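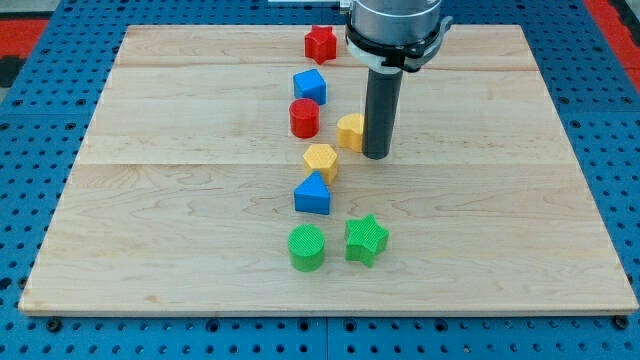
Figure 4. Small colored blocks on a pale wooden board.

3.2 Naming of colors in the two villages

The interviews were held in Irby and Korow in October, always in the home language of the speaker. In total we collected 535 color names from 57 adults. Each speaker was asked to name the color of household things first, and only later the color of loose objects such as those in Figure 4. We kept this order in both villages.

In Korow the older speakers often used one word for green and blue. They could separate the two when we asked again — usually by adding the name of a plant or of the river. In Irby this was seen only in 10 speakers, all of them from families which moved from Korow. The word for red was the most stable in both places, and it was given without delay.

Borrowed words were counted apart. Most of them come from the market town of Prakia, where cloth is sold, and they name mainly pink and orange. We return to them in Section 4.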